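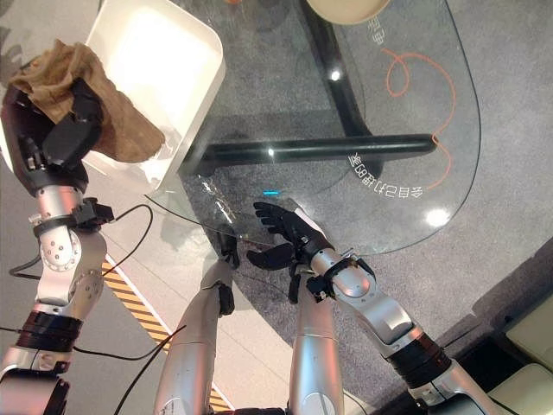 Gollwood and Fanmont Community Service Club, minutes, December meeting. Started 7.12 pm, hall heating not on. In the chair: Montserrat Requena. Also there: Yiğit Karaca, Marcelino Valcárcel, Czesław Sowa (notes). Apologies: Valeriano Prieto. First business was the book collection for the two Plulano schools. Bags for sorting: plain brown ones again, same sort as the crumpled brown bag by the white bin in the picture, Marcelino to order. Yiğit wants thicker ones for the atlases. Agreed.

Last minutes
Taken as read. One correction, the Mateos visit was by three members, not two. Signed.

Books
164 boxed so far, mostly infant readers and maths. Still short of dictionaries. Head at the lower school has written asking for no more encyclopaedias please. Yiğit to reply and say thank you for the list. Shipping quote came in higher than last year, Montserrat to ask for a second one before we commit. If the second is no better we go with the first, no need to bring it back here.

Water tank
Valeriano sent a note. Base is laid at the upper school, tank delivered, guttering not started. Builder wants the second payment now. Long discussion. Marcelino not happy paying before guttering is up, said so last time as well. Montserrat pointed out the rains. Agreed to pay half now and half when Valeriano has photos of the finished gutter and the tap. Czesław to tell the district grants officer as the split is differnt from what we put on the form.

District grant
Report due end of January. Need receipts for the cement and the lorry hire, both with Valeriano. Czesław has the rest.

Quiz supper
Fanmont social club, upstairs room. 12 tables, teams of six. Marcelino doing questions, Yiğit marking. No raffle this time, Montserrat thinks people are fed up of them. Czesław disagreed, outvoted. Food: chilli and a veg one, baked potatos, people bring own drinks. Tickets same price as last year.

Visit
Dates still open. Schools break up earlier than we thought so has to be before that or well after. Yiğit and Valeriano both want to go, Montserrat maybe. Everyone pays own fare as before. Jabs need sorting early.

AOB
Banner is torn, Marcelino's sister-in-law will have a look at it. Key to the store cupboard, who has it? Not Yiğit.

Closed 8.50 pm. Next meeting same place, January, Valeriano to chair if he is back.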